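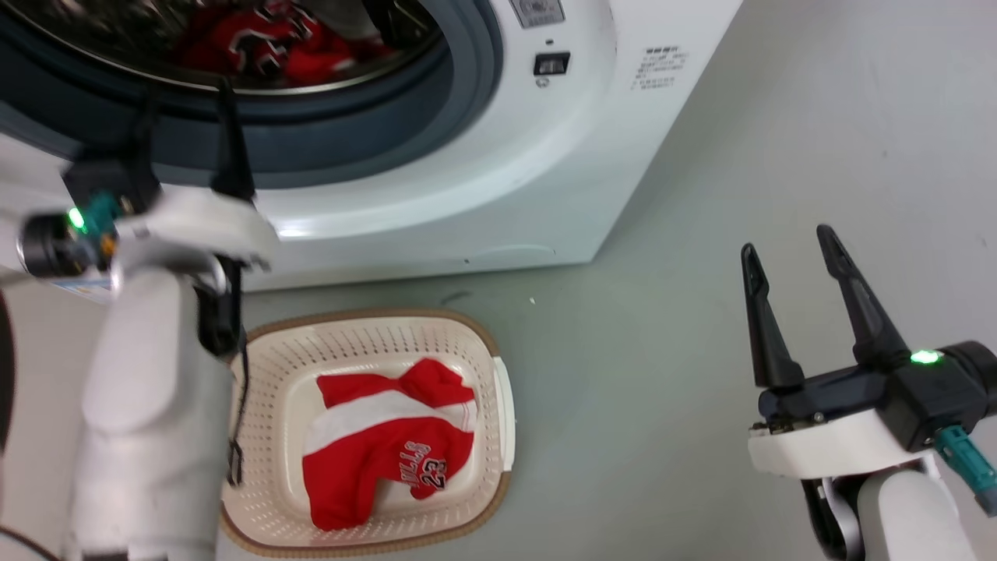 March, trade desk notebook, entry 3

7:40 am. In early, office cold. Want to get the antidumping stuff down before the call with Wiebke because last time I went in with nothing written and she ran rings round me.

Where we are. Bernesen (flat steel fittings, brackets, hinges) filed the petition in the winter. Says imports are landing below the home-market price and wants duties. Rakero and Fernandes are the two importers named. Skultex is named too but as a producer abroad, and Skultex has said nothing in public so far. Their lawyers asked for an extension on the questionnaire and got it.

What I'm trying to work out for the briefing paper: who gets the money. If duties go into the general pot that's one story. If the petitioners end up with a slice, that's a subsidy on top of a tariff and the other side has an easy complaint. Old argument, keeps coming back in new clothes. The draft clause going round has the payout in a side fund "for adjustment purposes". No definition of adjustment anywhere. Looked twice.

Read the clause again, third para. Eligible firms = those that "supported the petition". So a firm that stayed neutral gets zero even if it was hurt just as much. Fongchan spotted this last week and I didn't take it seriously enough. It gives everyone a reason to sign. Next petition will have the whole industry on the front page and the standing test (share of producers in support) turns into a formality.

TO DO: ask Fongchan for her table of who signed and when. I think two of the smaller fittings makers joined after the clause leaked but I'm going from memory.

9:15. Call with Wiebke Haberkorn. Notes as they came:

- she thinks the clause dies in the upper chamber. I don't. It's stapled to a farm spending bill and who votes against farm spending
- if it passes, partners file a complaint at once. Consultation period is 60 days, then they can ask for a panel. So nothing happens before the summer recess whatever anyone says on the radio
- retaliation list: she has heard orange juice, motorcycles, some paper products. Heard, not seen. Do not print
- she wants our paper to say clearly that winning a case and getting compliance are different. Fair. Put it in section 2, not the annex

She asked what the margin calculation looks like without the zeroing. Said I'd run it. Have not run it.

10:30. Running it. Using the published price series for hinges only, brackets are a mess (the product codes changed half way through the period and no one has reconciled them). Method: weighted average export price vs weighted average home price, by model, then add up. With zeroing, any model sold above home price counts as nothing instead of offsetting the rest.

With zeroing the margin comes out at 26 percent. Petition claims more but they're using a constructed value for half the models, and the profit figure they plug in looks fat to me.

Without zeroing - redid this because first time I'd left the freight in on one side only. Stupid. Column F was still linked to the old sheet. Fixed, saved as a new version, old one kept in case Diarmuid wants to see how I got it wrong.

Result: drops to low single digits. 3 percent and a bit. That is a big gap for one choice of method and it ought to be the headline of the paper, frankly, more than the payout clause. Though the payout clause is what people will want to read.

Caution to self: hinges only. One product, one period. Exchange rate moved a lot in the middle of it and I've used a period average. Needs redoing on daily rates. Anneliese has the daily series, ask her nicely, I still owe her the shipping data.

12:50. Sandwich. Diarmuid Corrigan came by, had seen the agenda for the committee hearing. Bernesen's chief exec is up first, then a union person, then an economist for the importers right at the end when the room has emptied. He says it's always in that order. He also thinks I'm too soft on Rakero. His point: Rakero knew the prices were odd, bought forward for two quarters, filled a warehouse and is now crying about retroactive duties. Maybe. It isn't illegal to buy cheap. But he's right that the paper reads like I wrote it in their lobby. Tone down para 4. Take out "ordinary families".

Fernandes is different I think. Small, buys from several countries, could switch. Their submission is short and the best written of the lot. They say they would move orders to a third country within the year and that Bernesen wouldn't get a single one back. If true the duty protects nobody at home and just shuffles the map. Want a source for that besides Fernandes.

2:20 pm. Vilho Honkanen rang back. Used to work on the injury side. Main things:

- injury finding is the real fight, dumping margin nearly always comes out positive
- look at Bernesen's capacity use before imports rose. It was falling already. They shut a line the year before the surge. Petition has this in a footnote and calls it "rationalization"
- causation: the agency has to separate out other causes, in practice it writes one paragraph saying it has
- he doesn't think the construction slump has been dealt with at all. Fittings follow housing starts with a lag, anyone can see it on a chart

Did the chart. He's right, more or less. Lag looks like two quarters by eye. Haven't tested it. Don't claim it as a result yet.

Asked him about the payout thing. Long silence then "well, they'd all sign, wouldn't they". OK so that's him and Fongchan.

3:45. Draft structure, third attempt:

1. What the petition asks for (short!! half a page)
2. The method question, with the two margins side by side. Complience point from Wiebke goes here also
3. Payout clause and the standing test
4. Injury: capacity, housing, closed line
5. What partners are likely to do and on what timetable
Annex: calculation, product codes, exchange rates

Not sure 3 shouldn't come before 2. Will ask Anneliese, she's the only one who reads these things start to finish. Anneliese Schmieder also wants the spelling of all firms checked, we had Skultex with an x in one place and ks in another in the last note and they wrote in.

Loose ends
- daily exchange rates (Anneliese)
- signatories table (Fongchan)
- does the clause apply to petitions already filed or only new ones? Read it three times, can't tell. The effective date para points to a section that isn't in the draft
- brackets. someone has to do brackets
- check whether the sunset review would hit before or after the fund starts paying. If after, firms have money riding on the duty being renewed and that's worth a paragraph by itself

5:10. Fongchan Nakpan sent the table. The two small makers did join after the leak, and a third one I'd missed. Dates are from the public docket so we can cite them. Put it in section 3 as is, no commentary. Still no reply on the effective date. Version 4 of the sheet is on the shared drive, don't use version 3, freight error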